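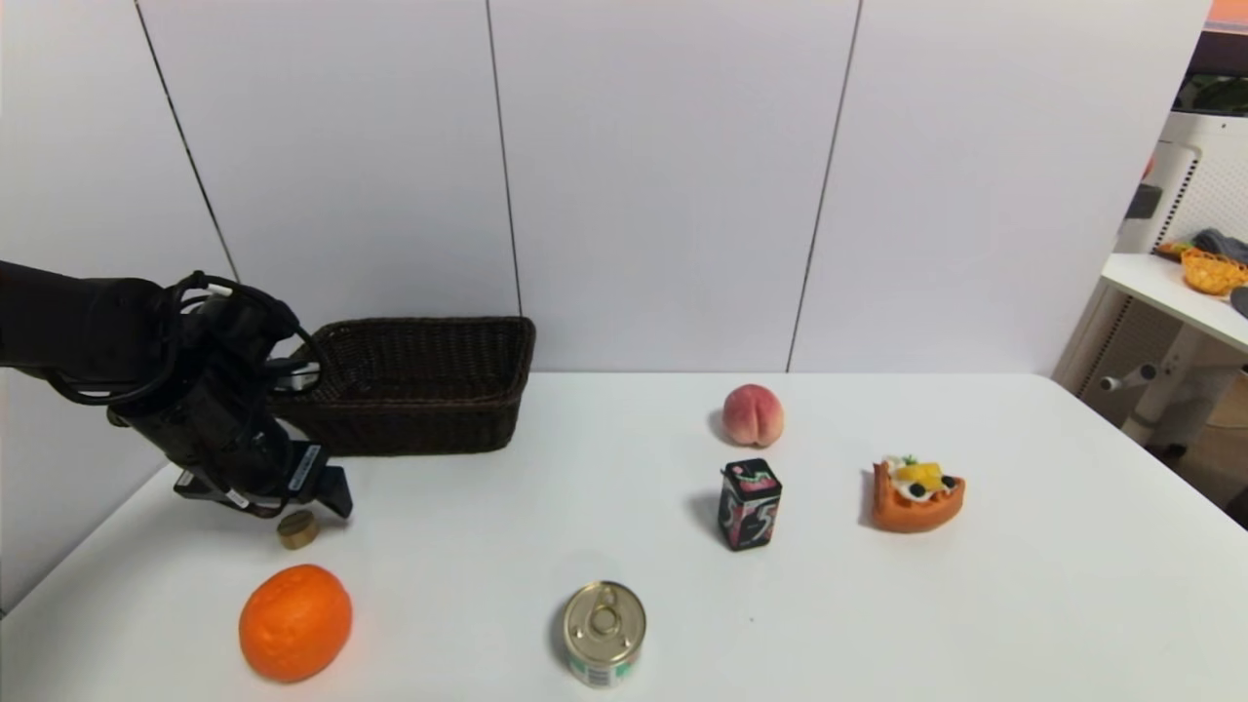 会期末までに採決されなかった議案は、どのように扱われるのですか。

原則として廃案となります。ただし、所管の委員会が継続審査を申し出て、本会議がこれを議決した場合には、議案は次の会期に引き継がれます。

2018-01-08

スカストデン議会における継続審査の運用について

スカストデン議会の冬の会期が閉じましたので、本欄では継続審査の手続について整理しておきます。会期中、複数の読者の方から、オルコフ区選出の議員が提出したグルドゥム港湾使用料条例の改正案がその後どうなったのか、というお尋ねをいただきました。個別に回答するには説明が長くなるため、一つの記事にまとめることといたしました。

スカストデン議会は定数37の一院制で、会期ごとに独立して活動するという考え方を採っています。ある会期に提出された議案は、その会期のうちに結論を出すことが予定されており、結論が出なければ会期の終了とともに効力を失います。同じ内容を再び審議する場合には、提出者が改めて議案を作成し、所定の賛成者の署名を添えて議長に提出しなければなりません。趣旨説明も委員会付託も、初めからやり直すことになります。

この原則に対する例外が継続審査です。議会規則は、委員会が「なお審査を要する」と認めた議案について、委員長が議長に書面で申し出ることを認めています。申出書には議案の件名と、継続を必要とする理由を記載します。理由の書式に定めはなく、過去の申出書を読みますと、一行で済ませているものもあれば、残された論点を項目ごとに書き出しているものもあります。後から経過をたどる者としては後者の書き方が望ましいのですが、規則上はどちらも有効です。

申出を受けた議長は、これを閉会日の議事日程に加えます。採決は一括で行うのが通例であり、異議がある場合に限って議案ごとに分けて諮ります。可決には出席議員の過半数の賛成が必要です。可否同数のときは議長が決します。

8月の会期の例

昨年8月の会期は、この手続を理解するうえで参考になります。閉会日の時点で、委員会に付託されたまま結論の出ていない議案が13件残っていました。このうち継続審査の申出があったものは2件で、いずれも本会議で認められました。残りの議案は、申出がないまま会期の終了により廃案となっています。

この結果について、地元の新聞には「議会が大半の議案を葬った」という趣旨の見出しが掲載されました。読者の関心を引く表現ではありますが、手続の面から見ると正確とは申せません。廃案となった議案の中には、提出者自身が次の会期での出し直しを表明していたものや、執行部が要綱の改正によって対応したために審議の必要が薄れたものが含まれていました。否決と審議未了廃案とは議事録上も区別されており、前者は議会が反対の意思を示したもの、後者は議会が意思を示すに至らなかったものです。

もっとも、審議未了という結果が政治的な意図と無縁であるとまでは申せません。委員長には委員会の議事日程を組む権限があり、ある議案を日程の後方に置き続ければ、採決を経ずに会期末を迎えさせることができます。議場で反対票を投じる必要がないため、各議員の態度は記録に残りません。支持者の間で意見が割れている議案ほど、この方法が選ばれやすいという指摘は以前からなされてきました。

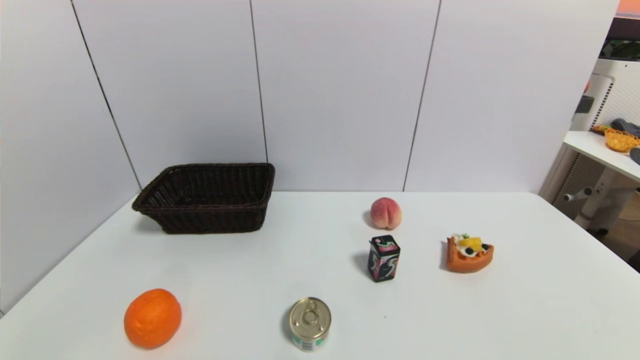
白いテーブルの上の編みかごと桃

グルドゥム港湾使用料条例の改正案

お尋ねの多かった改正案について、公開されている会議録の範囲で経過を記します。

この議案は、グルドゥム港の小型船に対する係留使用料の算定方法を、船の長さによる方式から、占用する水面の面積による方式に改めるものです。提出者は、幅の広い作業船と細長い遊漁船とが同じ額を納めている現状を不公平であるとし、面積による算定のほうが実態に合うと説明しました。これに対し、反対の立場の議員からは、測量に要する費用の負担者が明らかでないこと、占用面積は係留の仕方によって変わり得ることなどが指摘されています。

港湾委員会の審査では、執行部が提出した試算表をめぐって質疑が集中しました。試算は港の登録簿をもとに作られていましたが、登録簿には船幅の記載を欠く船が多く、その部分は推計で補われていました。リュビツァ・トドロヴァ委員長は、推計の方法を文書で示すよう執行部に求め、資料の提出を待って審査を再開するとしました。ところが資料が委員に配付されたのは閉会の直前であり、委員会は採決に進まず、継続審査の申出を行うことを決めました。

閉会日の本会議では、コレフ区選出の議員から、継続審査に対する異議が出されました。異議の要旨は、委員会には審査の時間が十分にあったのであり、結論を先送りすることは会期制の趣旨に反する、というものです。このため当該議案は他の申出と分けて諮られることとなり、討論は2時間を超えました。手続に関する討論としては異例の長さです。採決の結果、継続審査は認められ、改正案は次の会期に引き継がれています。

したがって、現在この改正案は成立も否決もしておらず、港湾委員会に係属中です。係留使用料は従前の算定方法のままですので、港を利用されている方が新たな届出をする必要はありません。

会議録の読み方

閉会日の会議録は、ほかの日のものに比べて読みにくいと言われます。委員長報告、採決、申出の処理が短い間に続き、議案が番号だけで呼ばれる場面が多いためです。会議録を確認される方は、先に同日の議事日程を手元に用意し、議案番号と件名とを対応させておかれるとよいと思います。議事日程は会議録とは別に綴じられており、議会図書室では異なる棚に置かれています。

継続審査の申出書は、会議録の巻末に参考資料として収録されます。ただし、収録されるのは申出書の本文のみであり、委員会がその申出を決めた際の発言は、委員会記録を別に請求しなければ読むことができません。委員会記録の公開は本会議の会議録より遅く、今回の港湾委員会の分も、本稿を書いている時点では速記の校閲中とのことでした。上に記した委員会での経過は、本会議における委員長報告と、これに対する質疑に基づいています。委員会記録が公開された後に食い違いが見つかった場合は、本稿を訂正いたします。

なお、継続審査となった議案は、引き継がれた先の会期で新しい番号を与えられます。旧番号で検索しても次の会期の記録は表示されません。件名も、途中で修正が加えられると変わることがあります。港湾使用料の改正案を追っておられる方には、条例の名称と提出者の氏名とを併せて検索する方法をお勧めします。

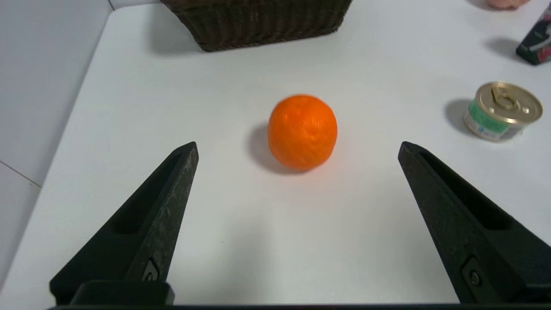 スカストデン議会制度研究会 会議録調査班

制度上の論点

継続審査の制度をめぐっては、当班の中でも見解が分かれています。ここに述べるのは筆者個人の考えであり、研究会の統一した見解ではありません。

第一に問題となるのは、継続の回数に制限がないことです。規則は、一つの議案を何度まで継続できるかを定めていません。理論上は、議員の任期が満了するまで同じ議案を係属させておくことができます。提出者にとっては廃案を免れる利点がありますが、住民から見れば、いつ結論が出るのか分からない議案が積み重なっていくことになります。回数の上限を設けるか、あるいは二度目以降の申出には審査の進捗を示す書面の添付を求めるか、いずれかの手当てがあってよいと筆者は考えます。

次に、閉会中の委員会活動の記録です。継続審査とされた議案について、委員会は閉会中も会議を開くことができます。しかし、開会の義務はなく、実際には一度も開かれないまま次の会期を迎える例も見られます。「なお審査を要する」と認めて継続した以上、閉会中に何を行い、何を行わなかったのかは、次の会期の冒頭で報告されるべきでしょう。現行の規則にはその報告を求める条文がありません。

任期の満了との関係にも触れておきます。議員の任期が満了すると、継続審査中の議案もすべて消滅します。改選後の議会は前の議会の意思に拘束されないという理由によるもので、この点に異論はほとんど見当たりません。解釈が分かれるのは、提出者が任期の途中で辞職した場合です。事務局の見解では、議案は提出された時点で議会のものとなるため、提出者が議席を失っても係属は続くとされています。これに対し、趣旨説明に責任を負う者がいないまま審査を続けることはできないとする意見もあり、過去の取扱いも一様ではありません。先例集には両方の例が載せられ、いずれが優先するかの注記はないままです。

この点について、議会事務局の議事課に文書で照会したところ、「個別の事案に応じて議会運営の協議の場で決定される」との回答をいただきました。速やかに対応してくださった担当の方に御礼を申し上げます。回答の内容そのものは従来の説明を出るものではありませんでしたが、先例集の改訂作業が予定されていることも併せて教えていただきました。改訂版で辞職の場合の取扱いが整理されるのであれば、実務上の疑義はかなり減るものと思われます。

会期制そのものを改め、任期中は議案が当然に継続する方式に移るべきだという主張もあります。議案の出し直しに伴う事務は軽くなりますが、会期末という区切りがあるために審査が進むという面も無視できません。閉会日が近づくと委員会の開催が増えることは、会議録の日付を追うだけでも確かめられます。どちらの方式にも相応の根拠があり、筆者は今のところ、会期制を維持したうえで申出の要件を厳しくする案に傾いています。

訂正と今後の掲載予定

前回の記事で、継続審査の可決に「議員定数の過半数」が必要であると記しましたが、正しくは「出席議員の過半数」です。欠席者が多い日には結論に影響し得る違いですので、お詫びして訂正いたします。ご指摘くださったオルコフ区の読者の方に感謝いたします。

次回は、請願の取扱いを取り上げる予定です。請願にも継続審査の制度がありますが、議案とは申出の様式が異なり、紹介議員が辞職した場合の扱いにも独自の先例があります。請願の審査結果の通知書をお持ちの方で、写しの提供にご協力いただける場合は、氏名と住所を伏せたうえで研究会宛てにお送りください。原本はお手元に保管していただくようお願いいたします。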